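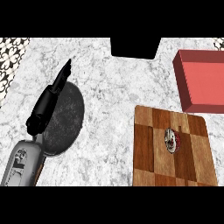
Marble counters with a kid who bakes, talk me out of it?

zorkvillemom
So we're finally redoing the kitchen and I've got two quotes on my desk. The marble came in at $3,785 installed, which is more than I wanted to spend but less than I feared. My daughter makes lemon bars every weekend and I can already picture the rings. Does sealing help with that or is it only for stains?

pitted_cherry
Only for stains. Lemon juice etches the stone itself, sealer or no sealer. We had marble in our old place in Gredton and I was that crazy person running around with coasters. Get quartz!

Avis
Gonna disagree with cherry. Mine's been in for 12 years, honed finish, and yes it's covered in little dull spots — I stopped seeing them after the first winter. If you go polished you'll hate every one of them. Honed, you'll be fine.

pitted_cherry
"Covered in dull spots" isn't selling me lol. That's a lot of money for something you have to train yourself to ignore.

Avis
People pay extra for beat-up leather, too. And rolling out pie dough on quartz just isn't the same, sorry.

deák_tile
I do backsplashes, not counters, but ask the shop for a scrap of each. Leave half a lemon face down on it overnight and look at it in the morning. Do it on polished and honed. Also ask where the seam goes, mine landed right in front of the sink and I'm still mad.

zorkvillemom
Ooh, didn't even think about the seam. Calling them tomorrow for scraps. My husband is on team quartz, by the way, so cherry, you have a friend.

pitted_cherry
Smart man. Post the lemon results!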